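These are the questions we hear most from labs pricing their first tabletop arm station. The answers come from our own setup at the Undville site, where the test work is moving capped tubes in and out of a rack. Prices are what we paid and don't include tax.

## What does a basic station cost?

Ours came to 3,794 for the arm, mount, controller and wrist camera. The gripper was a separate line at 1,099. Zidus and Liyanage both quote the arm without a gripper, so check that before you compare totals.

## Do we need special test objects?

No. Spend the money elsewhere. A foam cube and a roll of deli tape on a gridded table cover will do for the first round of reach and grip checks. The cube is soft, so a bad grip setting does no harm. The tape is a low, flat target with an open center, and you probably have a roll in a drawer.

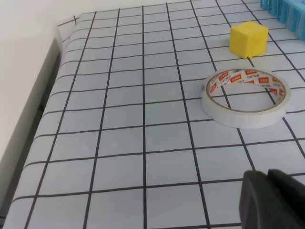 ## Is the grid cover worth buying?

Yes, and it's cheap. Order it bigger than the table if you want it to fold over the side. A smaller mat also works, but leave bare table around it for cables and whatever else has to stand nearby.

## Will the camera handle clear plastic?

Ask for a demo with your own tubes before you sign. Clear walls pick up long streaks of glare from overhead lights, and colors behind the tube show through as soft blobs. A red cap is much easier to find. If your tubes have clear caps too, budget for a diffuse light panel. 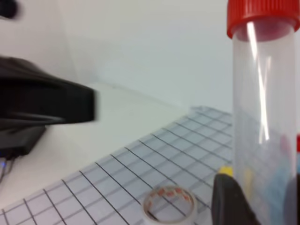 ## How many racks and tubes should we order?

Two racks, one to use and one spare. Buy the same model you use in daily work, since hole spacing varies between makers. You don't have to fill it. Four capped tubes in the back row, with the front rows left open, is enough to plan a pick and place run. Grornosach sells racks singly - most of the others we tried had a minimum order.

Leave room in the plan for a side counter as well. Small tools, packaging and electronics end up next to the station, and they shouldn't be on the work surface. Allow slack in the gripper cable too, and add a spare cable to the order. 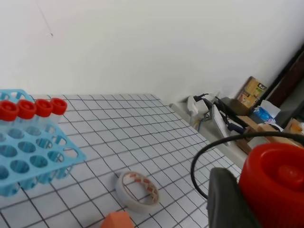 ## How long does delivery take?

Our arm took 11 weeks. The gripper came sooner. If your budget year closes in June, get the order in by January.

## Lease or buy?

We bought. The lease offers we saw left out gripper repairs, and fingers and pads are the parts we expect to replace most often. Ask for that exclusion in writing either way.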